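Rules for people who teach robots
by Siobhán Coughlan

A robot hand does not know how to pick up a cup. A person must show it many times, and at Velari there are rules for this work.

**Rule 1: Go slowly.** If you move too fast, the robot learns to be fast and rough. 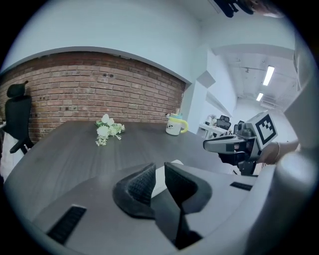
You also need to rest. Our teachers stop for 10 minutes after every 60 minutes of work, because tired hands make mistakes.

**Rule 2: Keep the square patterns clean.** The black and white squares on the grippers help the computer to know where each gripper is. Please do not put your fingers over them!
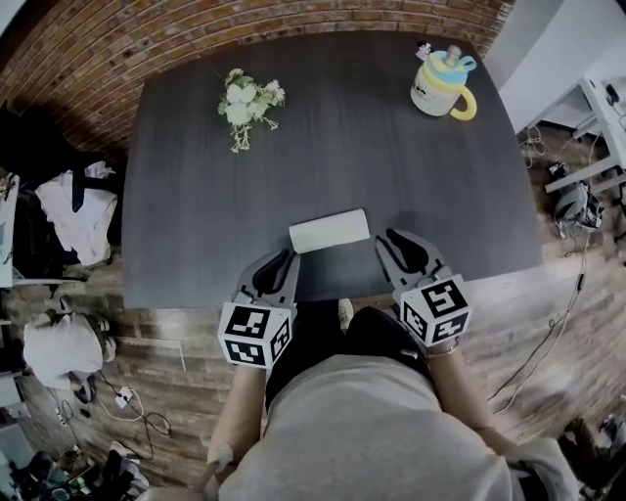 ## Can children try it?

Yes, if you are 8 or older and an adult sits beside you. Tie back long hair first, and ask before you touch any cable.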